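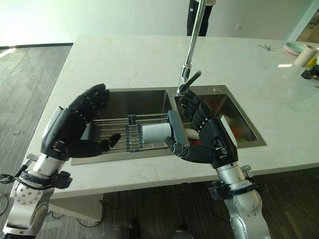 How long does it take before a new evening routine feels normal?

Mine took most of autumn. I started in March and I'd say it was well into winter before I stopped having to talk myself into it every single night, and even now there are evenings when I flop on the couch at seven and that's that.

I've had a few messages asking about the evening thing since I mentioned it in passing last month, so I thought I'd write the whole lot down. Fair warning, I am not a naturally organised person. I once paid the same rego bill twice and then forgot to pay it at all the next time (sorry, past me).

Some background. I moved from Pudville to Prellstead at the end of last year, and with the move came a much longer trip to work. I went from a lazy stroll to a bus and then a train, and my evenings just sort of vanished. I'd get in, eat something, pick up my phone, and suddenly it'd be midnight and I'd be reading reviews of tents. I don't camp!

So the first thing I did was give the phone a home. It goes on the bookshelf in the hallway at nine, on the charger, face down. I'd tried leaving it across the bedroom, but I'm quite willing to cross a bedroom. I'm much less willing to go out into a cold hallway in bare feet. I bought a little wind-up alarm clock from the op shop to replace it, and it ticks so loudly that I had to put it in the wardrobe under a jumper. It still wakes me up from in there, no worries at all.

The second thing is what I call the 20. I set a timer for 20 minutes and do whatever tomorrow needs. Clothes out, bag packed, travel card in the coat pocket, a quick look at the calendar. When the timer goes, I stop, even if there's a sock in my hand. I used to let it blow out into a full clean of the flat, and then of course I'd dread it the next night and skip it altogether. Keeping it short has made all the difference.

Lunch gets sorted in there too, if you can call it sorted. I used to buy mine every day from Trịnh, the bakery near my station, and I still go once a week because their pork rolls are the best thing in my life and I refuse to improve myself past that point. The other days it's leftovers or a sandwich. At the start of winter I went back through my bank app to see what the bakery habit had cost me and the total since I'd moved was $3,405, coffees and emergency custard tarts included. I had to go and sit on the back step for a bit.

After the 20, I read. Real books, paper ones, mostly from the library. I've gone through a big stack of old crime novels and one very long history of lighthouses that I ended up loving. I aim for 200 pages a week, which sounds like homework when I write it down, but it's the only goal I've ever set that I look forward to. Some weeks I get through that in one rainy night, some weeks I read the same page over and over and fall asleep with my glasses on.

I also tried one of those habit apps for a while, Brerkano, which a few of you had recommended. It's pretty, and I did get a 59-day streak out of it – then I got a cold, missed one night, and the little counter went back to zero. I was so cross that I nearly gave up the whole routine out of spite. I've got a paper calendar stuck up beside the wardrobe now and I colour in a square when I feel like it. Blank squares don't bother me nearly as much, for some reason.

What hasn't worked: stretching before bed (boring, and my hips click), herbal tea (up at three in the morning, every time), writing in a gratitude journal. I really wanted to be a journal person. I bought the nice pen and everything. I wrote "grateful for the new pen" two nights running and then used the rest of it for shopping lists.

I'm still working out weekends. My sleep goes completely sideways and I don't much want to fix it, to be fair, because a late movie and a sleep-in is half the fun of having days off. I might try keeping the phone on its shelf on those nights and letting everything else slide. I'll report back once I've given it a proper go.

If you've got an evening habit that stuck, pop it in the comments, especially if you've found something for restless legs on a long train ride. And lighthouse book recommendations too, please, I've run out.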